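Stop Tuning the Planner

Every manipulation team I have worked with has a folder of planner settings, and every one of those folders is a kind of diary. There is the week somebody raised the iteration limit to 500. There is the week somebody else raised it to 600 and felt better. Nobody has ever lowered it. The arm still can't put away the laundry.

I say this as a person who likes planners. I spent two years on one at Kostiuk, and I can still bore a dinner table with collision margins. A planner is a pleasure to work on, largely thanks to the cleanliness of its world. Things in it have edges. A box is a box, and if you ask where the box is you get six numbers and a sense of well-being.

Then you hand it a sock.

Where is a sock? You can fit a pose to it if you insist. Our stack at Lorkivine insisted for most of a year. The perception module would look at a heap of knitwear, report a center and an angle with great confidence, and pass them along. The planner would then find a beautiful path to that pose. I have watched a perfectly smooth arc end in a firm grip on the bedspread.

The usual fix is another layer. We had a module called Gresus whose whole job was to decide whether the perception module was kidding itself. It had 12 thresholds. Two of them undid each other, and we found this out by deleting both and seeing no change at all in the test results. I would like to say that shook us. We wrote a ticket and went to lunch.

My view, which has cost me some invitations, is that soft things belong to control and not much of them belongs to planning. Get the fingers near the cloth, close them, look again, and decide what to do with whatever you have. The looking again is the part that people skip. It makes the code ugly – loops inside loops, and state that you can't draw on a whiteboard – and it doesn't demo well in simulation, where the cloth is made of little triangles and behaves like a guest.
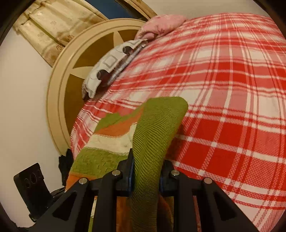

A striped sock, gripped near the middle. Try writing down its pose.

Flamer, the logging tool we wrote to replay failed grasps, turned out to be worth more than anything upstream of it. It does very little. It lines up the camera view, the gripper width and the command that was sent, and lets you scrub back and forth. I went through 200 replays in June and came away with a much lower opinion of my own cost function. Most of the failures were already plain in the gripper width before the arm began to lift. The number was right there in the log, and no part of our software had ever read it.

So read it. Read it before you add a thirteenth threshold, and well before you raise the iteration limit again. I know how good that feels. Ours is still at 600, by the way. I haven't had the heart to touch it.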